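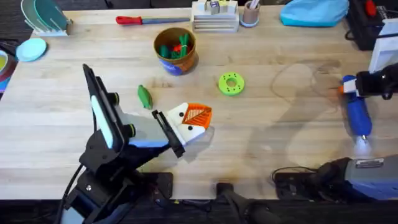
Page last modified: August 31, 2023

Home | Papers | Builds | Search
Filed under: Manipulation, Low-Cost Hardware

3.2 Fingers and workspace

The Drirnau cell shares its bench with whatever else the workshop is doing, and the bench has never been cleared for our benefit. We treated the clutter as a fixed condition of the study. The cup of green pieces and the lime-green ring stayed within reach of both arms, and the screwdriver stayed along the far edge, where it served as an unofficial boundary marker.

Both arms carry the Segers finger, a white block with a ridged orange pad. The first version, Watia, had smooth pads and handled the ring much as one handles soap. We replaced it in November, after 3 redesigns that differed mainly in how confident we were beforehand.

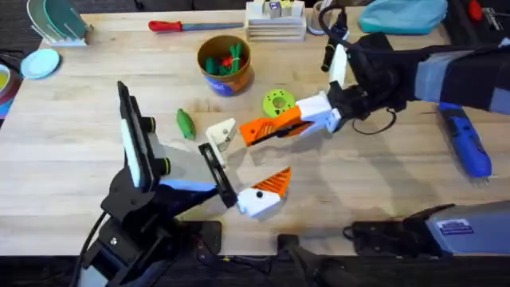

Bringing the two grippers close together over the middle of the bench was the part of the build we had budgeted an afternoon for. Each arm believed in its own origin, and the origins disagreed by less than the width of a finger, a small error until the fingers are asked to meet. We calibrated with 40 approaches per arm and stored the offsets in Endus, our control script, which now runs to 1286 lines and contains one comment. The comment says "fix this."

Approaches were run at reduced speed. Full speed was tried once and is not reported.

For single-arm trials, the finger opening is set before the descent begins, so the operator can check the clearance in the wrist view (Figure 3). Motion blur makes that check less useful than we had hoped. We kept the step anyway and added a short pause above the bench, which improved the view and the operator's temper in equal measure. Trials in which the pause was skipped were discarded and repeated.
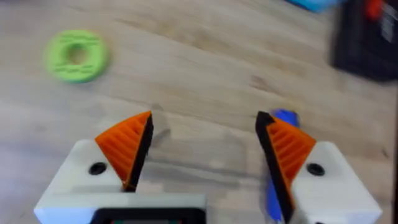

Figure 3. Wrist view with the fingers open above the bench; green ring at upper left.

2 shares | 5 comments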